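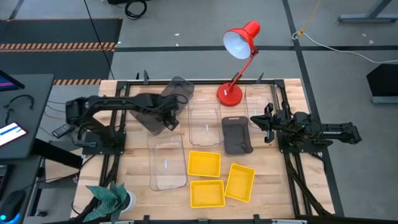 What does 1064 demonstrations buy you?

I spent most of this week with the Kendov write-up, the one arguing that a two-arm policy trained on bin handling gets better if you throw out demonstrations by a "consistency score" before training. They collected 1064, dropped the ones the score disliked, and report that the smaller set wins. People have been forwarding it to me with exclamation points.

I don't buy it yet, and I've gone through it twice.

My first problem is the size of the cut. The filtered set has 1058 demonstrations. That's six gone. I can believe that six terrible recordings hurt a small dataset, but I have trouble believing they explain the jump in their second table, and there's no run where six random ones are removed instead. That's the first control I'd ask for. Torquil Forsyth, who read the draft with me, thinks plain seed variance would cover the whole gap. I'd like to see more than 2 seeds before I argue with him.

Then the test itself. They ran 183 trials and call the layouts "novel." The bins are clear and smoky plastic, which I'll grant is a nasty choice for any camera, and the yellow baskets have those perforated sides that depth sensors tend to hate. Fine. But moving the same containers to new spots on the same wood table, with the same red lamp standing there, is a pretty mild kind of novelty. Put a different lamp on it. Move the light. Swap in bins the policy has never been trained on, and report those numbers separately.

What counts as a success also bugs me. A bin that gets lifted and tilted is scored the same as one that gets set down where it was supposed to go, at least as I read the appendix. Those are very different skills, and the second is where our own Urness runs fall apart.

I do like the score. It's cheap, it needs no labels, and I've started running it over our old Koppel data to see which recordings it flags. So far it mostly picks the long ones. If a stopwatch gives me the same list, I'll post both lists in August.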